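How to Line a Work Surface or Wall with Aluminum Foil

Posted 22/08/2019 by Jayson Fajardo

Foil is a cheap lining for a bench back, a storage nook or the wall behind a messy job. It takes any shape you press it into and peels off when you want it gone. I lined the back of my bench at Goninmont in January and have redone it once.

What you need

Household foil, the wide heavy-duty kind if you can get it
Masking tape
Scissors
A dry cloth
Clear plastic film for anything nearby that you want to keep clean

Steps

1. Wipe the wall down and let it dry. Tape does not hold on dust.

2. Measure the width and add 2 inches on each side for folding under.

3. Tear off one sheet at a time. Crumple it lightly into a loose ball, then open it out again with flat hands. Go slowly at the corners, where it splits first.

4. Start at the bottom. Tape the top edge of each sheet only, and let the next one overlap it by a couple of inches.

5. Press the foil back with the cloth. Do not try to get it smooth. A flat sheet shows every dent and throws one hard reflection. A wrinkled one hides the dents and spreads the light out.

6. Cover what sits in front of the wall. Lay the film over loosely and keep it away from joints, screws and anything that turns. Cut it with scissors if you want a clean edge - torn film frays and the loose bits catch on things.
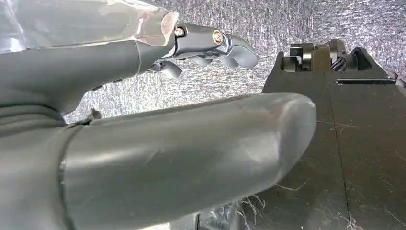
Crumpled foil behind, clear film over the upper gray part. The film stops short of the metal joint.

Keeping it in shape

Small rips can be patched with a scrap of foil and tape along the top. If a whole sheet sags, take it down and put up a new one. Réjean Gauthier uses a spray glue on his, and it holds well, but he needed a scraper to get it off.

Keep foil away from outlets, bare wires and battery terminals. It conducts.

A 200-foot roll did my wall with nearly half left over. The rest went into the drawer for patches.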